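Visit report: Trusulero teleoperation lab, open afternoon
May 28, 2021

Trusulero opened its training hall to outside visitors for the second time this year. The first round, in March, was limited to suppliers. I went with Evanthia Zervas from our fixtures group. We wanted to see how they record hand-guided and remotely driven tasks, and whether any of it would carry over to our own small-part handling at Plostis.

The hall is on the ground floor, past the goods entrance. Sign-in took longer than it should have, as the badge printer was down and names were being written by hand. We were split into groups of 6 and given safety glasses, which were only needed in the machine shop.

Grigoris Stergiou ran the first half. He covered the two ways they show a task to a robot. In the first, the operator holds the arm itself and moves it through the motion with the motors slack. In the second, the operator moves a leader arm, and a follower arm of the same proportions copies its joint angles. Trusulero started with the first method and has mostly dropped it for two-arm work. An operator guiding two arms directly has to stand inside the reach of both, and hands end up in the camera view in nearly every recording. Guiding by hand is still used for single-arm jobs with a fixed path, such as wiping or dispensing.

The follower stations are built into cabinets with printed side and back walls. I asked about the walls. Stergiou said the background should stay the same from one recording to the next while an operator is learning, and that later sets are recorded against different panels. He did not have figures on how much the change of panels helps. The arms are mounted on aluminum rail, so their spacing can be changed with a hex key. Evanthia noted that there is no scale on the rail and asked how they return to a previous spacing. The answer was a pair of spacer blocks kept in a drawer, which is what we do too.

Each task is recorded in sets of 100 demonstrations. A set is done by one operator, in one sitting if possible, with a break in the middle. Failed attempts are kept but marked. The operator marks them with a foot pedal at the end of the attempt, and a second person reviews the marks the next morning. Charalambos Raptis, who does much of this review, told us the most common fault is hesitation: the operator stops above the part to judge depth, and the trained policy then learns to stop there as well. His remedy is a short warm-up before recording starts, with those attempts thrown away.

The current task library stands at 266 entries. Many of these are variants of the same pick and place with a different part or start position, so the number sounds larger than it is. The two-arm entries are the interesting ones. They include handing a part from one gripper to the other, holding with one side while the other turns, and squaring up a flat piece from both sides. Flat pieces are hard for parallel jaws since there is little height to grip, and operators tend to push the part along the surface before closing.

We were each allowed a few minutes on the leader arms. The delay was small enough that I stopped noticing it. The lack of force feedback was a bigger problem. I closed too hard on a foam block and only knew it from the screen. Nektarios Karagiannis, who was supervising, said new operators need 2 days before their recordings are usable. Evanthia was noticeably better at it than I was - she looked at the part and left the grippers alone.

The logging software is called Prillex and is written in house. It stores joint angles, gripper opening and video on a common clock. Playback can be stepped and trimmed, but two recordings cannot be shown side by side, and Raptis would clearly like that fixed. The cabinets come from Alexiou as bare frames and are fitted out on site.

Open points for us: cable routing at the wrist, which we did not get a close look at; the price of a leader and follower pair, which Rosalba Mazza in their sales office has promised to send; and whether our trays would fit between the bases without moving the rail. I have asked Mazza for a drawing of the work surface with the mounting positions marked. Evanthia will check tray dimensions against it once it arrives.
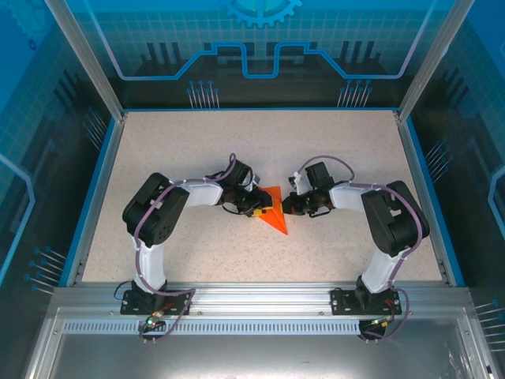
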